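From: Annick Bailly
To: Teltadlow house list
Date: 18th April
Subject: Re: [teltadlow] Upstairs bathroom counter

Jahangir Paul wrote:

> Two questions before I put in the Westano order. First, what are we using
> on the counter in the upstairs bathroom? The bottle under the sink says
> it's for tile and glass and I don't want to dull the stone if it is stone.
> Second, does everything need to come off the counter each time, or can
> we wipe around it? I've been wiping around it.
>
> Also the drain is slow again. I can bring the snake up from the basement
> if somebody tells me which shelf it's on.
>
> Jahangir

Hi all,

Please leave the tile and glass bottle for the shower. I don't know whether the counter is real marble or something made to look like it. The paperwork from the remodel only gives a line number, 543, and the name Gunawardena, and I never got an answer when I called them in March. Until we know, treat it as real. That means dish soap in warm water, a soft cloth, then a dry cloth. No vinegar, no scouring powder, and nothing with lemon in it.

The finish shows streaks, so the dry cloth matters more than the soap.

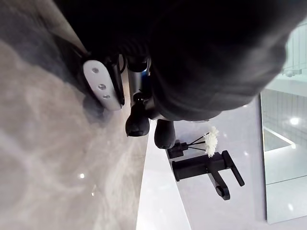
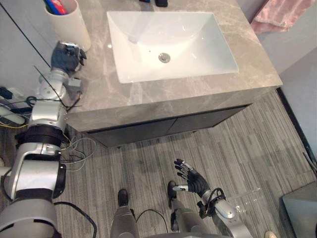 On the second question, yes, take everything off. Toothpaste gets under the cup and hardens there, and then it has to be soaked. Put the toothbrushes somewhere clean while you work, wash the cup in hot water, and dry the bottom of it before it goes back. If you have things along the back of the counter, move those too.

The basin can take a little more than the counter can. I use baking soda on a damp sponge around the drain and rinse it well. Don't let the paste sit on the stone. Wipe the front edge last, including the underside where it hangs over the cabinet, and run the cloth along the top of the cabinet doors. Drips collect in that gap.

Towels go in the wash on Saturday with the other bathroom things. Cold or warm is fine, but keep the pink ones away from the whites.

For the order, please get 2 packs of the Rolis cloths and 4 sponges, the kind without the green side. We still have plenty of dish soap. The last order came to 356 with the paper goods, so if this one is a lot higher, check with me before you send it.

The snake is on the bottom shelf behind the paint cans. Pull the stopper and clean that first. Last time it was only hair.

Annick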